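# Gripper drops or twists long blocks in simulation, but only the long ones

**Gizella Vass**, posted Apr 12, 2019

Hello all. I am working alone on a small stacking project and I have a fault which I can't explain, so I would be thankful for some help. I already searched the forum, but the threads I found are about suction cups.

The setup is a two-finger gripper in the Nasitz simulator, with the camera looking along the fingers. The pick planner is Faltex with the default settings, except that I changed the approach height. The task is simple: pick a block, lift it, carry it to the other side and put it down. With short blocks I have no problem at all. I let it run for 100 picks in the night and the log was clean.

With the long, flat blocks it goes wrong. The fingers close, the planner writes "grasp OK", and then during the carry one of these happens:

- the block turns slowly between the fingers, like the hand of a clock
- the block starts to shake, first a little and then very much, and it shoots away from the gripper
- the block goes down through one finger and the arm continues with nothing in it

The third one worries me the most. The program still believes it is holding something, so it moves to the place position and opens. On my screen this is only funny, but I want to use the same program on a real arm in October, and there I don't want a long piece flying across the table while the controller says that everything is OK.

I stopped the run at one grasp and saved the view from the wrist camera. 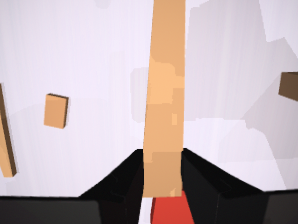
*Long tan block between the fingers, wrist view. The planner reported a good grasp here.*

To me it looks fine, the fingers are close on both sides. I tried to raise the closing force in steps. At 3 times the default the turning was less, but the shaking became worse. I also made the block lighter, which changed nothing that I could notice. I did not touch the friction values, as I don't understand very well what they do in this program.

So I would like to know two things. What should I change so that the grip is stable? And how can the program notice that the block is lost?

---

**blockhead_tom**

More friction. Set it to 5 on the fingers and forget it. Worked for me.

---

**Trorico_support_fan**

I would not follow the advice above without some care. High friction can hide the turning, but it does nothing for the block that passes through the finger, and your real fingers will not have this friction. You would then have a program that works only on the screen.

From your text I think you have two different faults, and I would look at them one after the other.

**Turning.** From your picture I can see that the fingers hold the block near one end. If the planner does this every time, the center of mass is far away from the grip and gravity turns the block during the carry. I had the same with long parts. In Faltex there is a grasp offset in the object file, and if it is empty, the planner takes the first pair of free sides it finds. Write in the offset for the middle of the block. If the middle can't be reached, then pick slower and carry it so that the long side hangs straight down.

**Shaking and passing through.** For me this was the time step together with too much force. The fingers are pushed a little into the block, the simulator pushes them out, and it repeats. More force makes it worse, and you saw this yourself. Please do it in this order:

1. Put the force back to the default.
2. Make the physics time step 4 times smaller. It will run slower.
3. Check that the collision shape of the fingers is the box and not the visual mesh.
4. Only now change the friction, in small steps, and stay close to a value you can measure on your real fingers.

About the lost block: "grasp OK" is checked only one time, when the fingers close. After this the planner does not look again. I use a small add-on named Bite, which reads the finger opening during the whole carry. If the opening becomes smaller than the block width by more than your tolerance, it stops the arm. You can also write this yourself, it is maybe one page of code. On a real arm I would call it necessary – and please don't let the stop open the gripper, let it stay closed and wait for a person.

It will not catch the turning, because the opening stays almost the same when the block turns. For that you need the camera or a force sensor.

---

**Gizella Vass**

Thank you, this helped me very much. The collision shape was the visual mesh, I never looked there. With the box and the smaller time step the shaking is gone, and the blocks don't pass through the fingers anymore in the runs I made today. The turning is still there for the longest block, so I will fill in the offset tomorrow.

I left the friction as it was. The check for the finger opening is written but I did not test it yet. To test it I must make the gripper lose a block on purpose, and now it doesn't want to.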